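**FOR IMMEDIATE RELEASE**
12 June 2022

# Stokard Workshop Releases Build Files for Flurker, a Key-Pressing Arm

Stokard, a shared workshop, today released the build files for Flurker, a tabletop arm with a two-finger gripper that presses the keys of an ordinary computer keyboard. The release contains the parts list, the wiring diagram, the printable bracket files and the control code. All of it is free to copy and change.

Flurker was built by members Hawi Negussie and Benjie Estrella. It finds keys with a small camera mounted at the wrist and compares each view with a stored key map. The map covers 102 keys. The gripper closes before a press, and one fingertip makes contact.

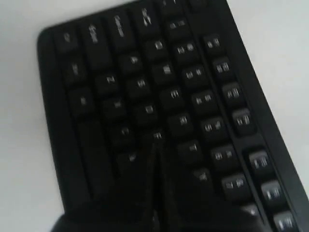 Key position is worked out again before every press, so the keyboard can be set down at any angle within reach. The control code, named Nekside, runs on a used laptop and needs no network connection. A press cycle takes 3 seconds at the default speed setting.

"Most of the build time went into the wrist bracket," said Negussie. "The first version flexed under load and the fingertip landed on the wrong row. We went through 13 versions before we froze the design."

The key map assumes a full-size keyboard with a numeric keypad. Compact layouts need a new map, which the user records by guiding the arm to four corner keys and confirming each one. 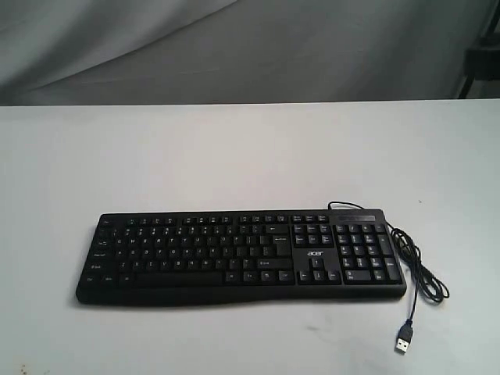 A white or light gray work surface is recommended for dark keyboards. The arm base must be clamped to the table. Supply voltage, fastener sizes and torque limits are given in the build guide, which runs to 70 pages.

Known limits in this release:

- Two-key combinations are not supported.
- Keyboards with worn or missing legends may fail the first match.
- The stop button must be wired before the motors are powered.

"The wiring chapter is the part to read twice," said Estrella. "The motor leads and the camera lead have to be routed on separate sides of the arm."

A revised bracket, named Sison, is planned for July. It will fit the existing arm without new holes.

**Contact:** Benjie Estrella, Flurker build, Stokard workshop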